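Tostow 作業用フロアクロス(チャコールグレー)

お待たせしました、再入荷です。8月に切らしてからだいぶ間があいてしまって、すみません。問い合わせくださった方、順番にお返事してます。

床に敷く布です。ラグほど厚くない、シーツほど薄くない。作業するとき床にばさっと広げて、終わったらたたんで棚へ。それだけの品ですが、うちでは長く売れてます。

色 チャコールグレー(濃いめ)のみ
価格 2000円(税別)
素材 ポリエステル・綿混
端の処理 三つ折り縫い
洗濯 洗濯機可、ネット使用、乾燥機は不可
生産 Namuvley工場
在庫 残り23枚(店頭分ふくむ)

ベージュはないのか、とよく聞かれます。ないです。以前やりましたが汚れが目立つと言われてやめました。今のところ再開の予定なし。

使いみち、お客さまから聞いたもの
・模型の組み立て、塗装前の仮組み
・自転車の小さい整備(油がつくときは下に新聞紙を)
・洋裁の裁断、型紙ひろげるとき
・工具の仕分け
・引っ越し前の荷づくり、床のキズよけ
・撮影の下敷き。小物の背景にちょうどいい暗さだそうです

濃い色なので、白いネジとか明るい色の部品はすぐ見つかります。逆に黒いネジは見えにくい。黒い部品ばかり扱う方は小皿を併用してください。これは本当に、よくなくします。

たたみジワについて
出荷時は四角くたたんで袋に入れてます。広げると折り目の線が残ります。不良ではありません。気になる方は一度洗って陰干し、またはあて布してアイロン中温。高温はダメ、テカリが出ます。もともと光の当たりかたで少し艶っぽく見える生地なので、そこはご了承を。店の蛍光灯と昼の窓ぎわでもけっこう色の印象ちがいます。

すべりについて
裏にすべり止めはついてません。コンクリートの床ならそこそこ落ち着きますが、ワックスのかかったフローリングだとずれます。四隅に養生テープか、市販のすべり止めシートを下に。人が上を歩く場所には敷かないでくださいね。階段まわりは特に。

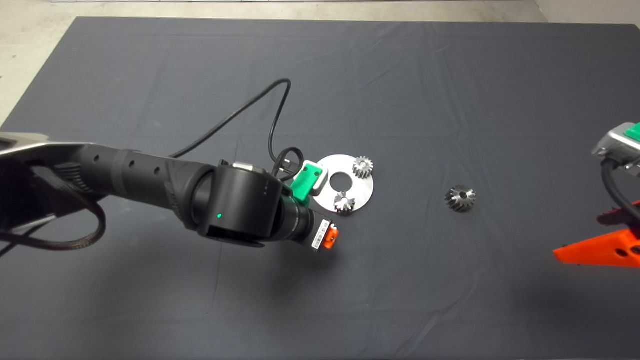 シワがよっても手でならせば大体おさまります。ぴしっと平らにしたい人は張りのあるゴムマットのほうが向いてます。Clendnessのゴムマットも店にあるので、比べたい方は声かけてください。値段は倍以上しますが、水をこぼす作業ならあっちです。布なので水はしみます、当たり前ですが。

お客さまの声
「ガレージの床に直に座るのがつらくて買いました。座布団がわりにはならないです(笑)でも部品に砂がつかなくなったので満足」Chak-lun Liuさま
「2枚買って並べて使ってます。つなぎ目がずれるのでテープ必須。色は写真より少し濃い気が」Yee-man Kanさま
「洗ったら少し縮みました。3回目くらいからは変わらず。糸くずは最初だけ出ます」Hatsue Wadaさま

縮みの件、確認しました。最初の洗濯で少し縮みます。ぴったりの寸法で使いたい方は、先に洗ってからサイズ合わせしてください。カットは店でもできますが、切った端はほつれますのでご自身で始末を。ほつれ止め液でも一応いけまます。

ご注文
ウェブの注文フォーム、または店頭で。店頭は夕方混むので昼すぎがおすすめ。
お取り置きは3日まで。過ぎたら棚に戻します。
まとめ買いの送料はフォームの備考に枚数書いてもらえれば計算して返信します。返信おそいときは迷惑メールのほうも見てみてくださ。

返品
未使用・未洗濯にかぎり可。カット後は不可。

担当 Yung-ching Tse(売り場)、Chun-hung Fung(発送)
2019年6月1日 価格と在庫を更新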